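4.2 Gripper comparison on deformable items

The second set of trials compared the two end effectors on cloth. Rigid objects, treated in Section 4.1, did little to separate them: both the Loltik multi-fingered hand and the Fumine parallel jaw closed reliably on boxes and bottles. Cloth is harder, as the edge is thin, the contact area is small and the item changes shape once it leaves its support.

Each trial began with the item lying flat. The two arms had to take it at two separate points, lift it clear and hold it under light tension for 3 seconds. The controller, the approach speed and the closing force limit were the same for both end effectors. Tension was set by the distance between the wrists, and no force sensing at the fingertips was used. Trials were run in a furnished bedroom so that the head camera had to deal with ordinary clutter and uneven light.

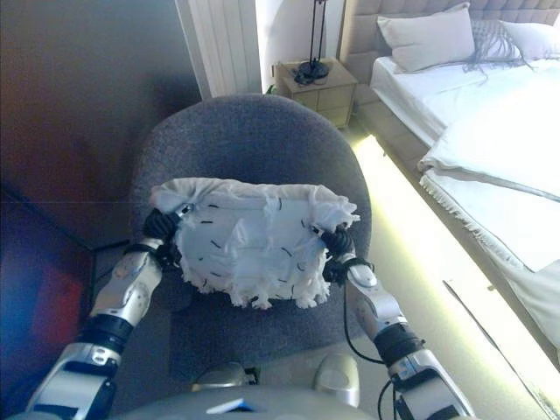 Figure 6. Two-arm hold of a fringed white cloth item above the seat of a grey chair, head camera view.

Fringed items such as the one in Figure 6 were the most difficult group. The edge detector often placed the grasp point on the fringe instead of the woven body, and a grasp on the fringe alone tended to slip when tension was applied. With the Loltik hand, 20 of 50 first attempts on this group ended in a slip, against 31 of 50 with the Fumine jaw. We attribute the difference to the curled finger posture, which gathers a fold of material behind the fringe.

The hand was slower to close, and its cable limited wrist rotation on the right arm. We therefore kept the jaw for the rigid object tasks in Section 5. Moving the grasp point inwards by a fixed offset reduced slips for both devices, but it also caused the hand to pick up the layer beneath when items were stacked. The offset was left at zero for all results reported in this section.

Related items
Waltolberg household cloth set: 2,677 labelled grasp points
Chaimongkol wrist controller: tuning notes
Edge detection on knitted and woven fabrics
Cable routing for two-arm platforms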